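Wakley Home and Garden Board > Indoors > Furniture and fittings

Topic: Damp kitchen table edge - seal it or leave it?

undleyrob
Posted 6 March 2020, 10:14
We moved to Undley in December and the kitchen is the coldest room in the house. The table stands against the outside wall. The wood along the underside at that end has gone a bit furry to the touch and smells musty. The top is fine. I was going to put a coat of varnish on the bare wood underneath this weekend. My wife thinks we should leave it alone until summer. Any views?

pegandhammer
Posted 10:31
Your wife is right. If you varnish damp wood you trap the damp. Pull the table away from the wall first and see if it dries out.

How far off the wall is it now?

undleyrob
Posted 10:40
It touches the wall. The kitchen is narrow and there are 5 of us at meals.

T Brandes
Posted 11:02
I don't agree with leaving it until summer. Bare wood takes up moisture every time somebody boils a kettle. Dry it for 2 weeks with a small heater in the room, wipe it down with white vinegar, let it dry again, then seal it. I did ours that way and it hasn't come back.

pegandhammer
Posted 11:09
A heater in a small kitchen will lift the veneer if there is any. I would not do that.

T Brandes
Posted 11:15
I said a small heater in the room. I didn't say put it under the table.

marrowfat
Posted 11:48
Is the underside finished at all? On a lot of tables the top and the edge are done and the bottom is left raw. You can only tell by getting down there with a torch. Ours has a thick dark edge all the way along the side you can see from the kitchen, and I had assumed it was the same underneath. It was bare.
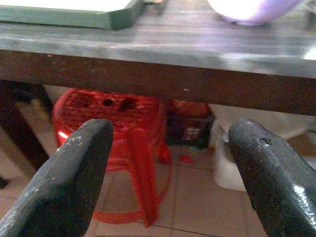
Our table, the edge and the space below it, before I did anything to it.

The pale dots are on the edge only. I left those alone and did the underside with 2 thin coats of hard wax oil, a day apart. Oil is more forgiving than varnish if the wood still has some moisture in it, and you can do a patch later without sanding the lot.

undleyrob
Posted 12:05
Thanks. I'll get the torch out tonight. Did the oil smell for long? We eat in there.

marrowfat
Posted 12:11
3 days with the window open. After that I couldn't smell it. We had our meals on our laps.

Benedikt Seidel
Posted 12:50
You are all talking about the finish and the question is where the water comes from. A table touching a cold outside wall will have condensation behind it whatever you put on it. I used to do surveys for Fuchs before I retired and I saw this behind wardrobes, beds and kitchen units every winter. Tape a square of kitchen foil to the wall at table height and leave it overnight. If the room side is wet in the morning, it's condensation. If the wall side is wet, the damp is coming through the wall and you have a bigger job.

pegandhammer
Posted 13:04
Good post. Do the foil before you buy anything.

T Brandes
Posted 13:20
The foil test is fine but it won't clean the mould off. He needs to wipe it down either way.

Benedikt Seidel
Posted 13:26
Yes, wipe it down. Gloves on, and throw the cloth away afterwards.

undleyrob
Posted 19:37
Had a look. It's bare underneath, same as marrowfat's. Grey fur for the last bit nearest the wall, clean after that. No veneer that I can see. I've wiped it with vinegar and pulled the table out by a hand's width, so whoever sits at the far end has to go in sideways. Foil is on the wall.

Is the Citar oil any good? The shop in the village has it and not much else.

marrowfat
Posted 19:55
Haven't used that one. Check the tin says it's suitable for kitchen tables and try it on a corner first.

T Brandes
Posted 20:18
I'd still go for varnish once it's dry. Oil needs doing again every year or so and you won't want to be lying on the kitchen floor every spring.

marrowfat
Posted 20:26
Mine has gone longer than that and still looks all right.

undleyrob
Posted 20:41
I'll hold off buying either until I've looked at the foil. Will post in the morning.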